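Return to Duty After Ankle Sprains in Volunteer Fire Companies
Final report, Applied Health Sciences project
Haverford section, submitted March 16, 2024

Background

Ankle sprains are among the most common injuries on a fireground. A firefighter steps off the rig in the dark, lands on a hose coupling, and the foot rolls inward. Most of these injuries are treated with rest, ice and a brace, and the person goes back on calls as soon as walking feels normal. Our project asked whether walking normally is a good enough test for that decision.

We picked this topic because one of us rides with a volunteer company and had sprained the same ankle twice. The company had no written rule for coming back. The chief asked if you felt all right, you said yes, and you were back on the list.

What we did

We sent a paper survey to companies in the Starkthorpe area in November. It asked about past ankle injuries, time away from calls, any physical therapy, and whether the ankle had been hurt again. We received 136 usable forms. Forms with no answer to the question about repeat injury were left out.

We then ran a small balance test with 10 members who had reported at least one sprain and were back on full duty. Each person stood on one leg with eyes open, then with eyes closed, first in sneakers and then in bunker boots. After that they did a step-down from a low platform on each side. Nobody with current pain or swelling was tested. Our instructor approved the test plan before we began, and a licensed athletic trainer was in the room the whole time.

The Pedine Fund paid for printing, postage and a foam balance pad. The total budget was $758, and we spent all of it. Postage cost more than we planned because we included return envelopes.
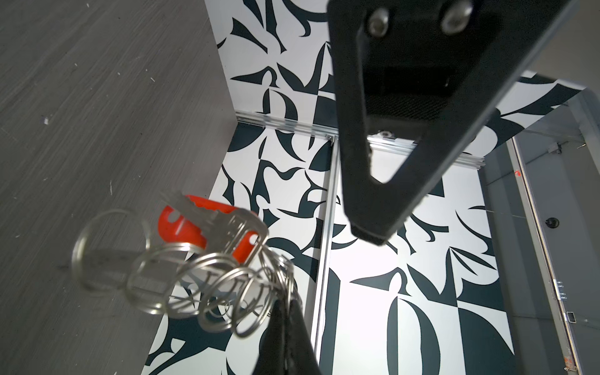
Scoring was done by two of us separately. A trial ended when the raised foot touched the floor, when the standing foot moved, or when a hand touched the wall. Where our two times did not match, we used the average. We should have agreed on the rule for small heel movements before the first session. We only settled it after the third person, and we went back and asked her to repeat her trials.

What we found

Most people who filled in the survey had gone back to duty without seeing a physical therapist. The usual reason given was that the ankle had stopped hurting. Several wrote that they did not want to leave their crew short. People who had been hurt more than once were more likely to say they still wore a brace on calls.

In the balance test, almost everyone did well with eyes open in sneakers. With eyes closed the injured side was clearly worse in most of the group. Boots gave mixed results. Some members were steadier in them, probably from the support around the ankle, and some were less steady and said they could not feel the floor. The step-down was the part people disliked most — two of them asked to stop early, and we let them.

Limits

The survey depended on memory, and some of the injuries were many years old. People who had been hurt may have been more willing to send the form back. The balance group was too small to say anything about firefighters in general. We also tested on a flat gym floor, in good light, with no air pack or tools. A real call is harder on the ankle than that.

We had hoped to use the Gendik pressure mat in the lab for sway measurements, but it was booked for another class until after our deadline. Timing by stopwatch was the fallback.

Recommendations

We suggest that companies add a short single-leg balance check before a member with a sprained ankle goes back on calls. It takes a few minutes and needs only a stopwatch and a wall. A member who cannot match the uninjured side should be sent for an exam. The company we worked with most has asked for a one-page version to post by the gear racks, and we have given them a draft.

A follow-up project could test the same people in full gear, and a grant request for $3000 has been written for next year's class. The survey form and the score sheet are in the appendix.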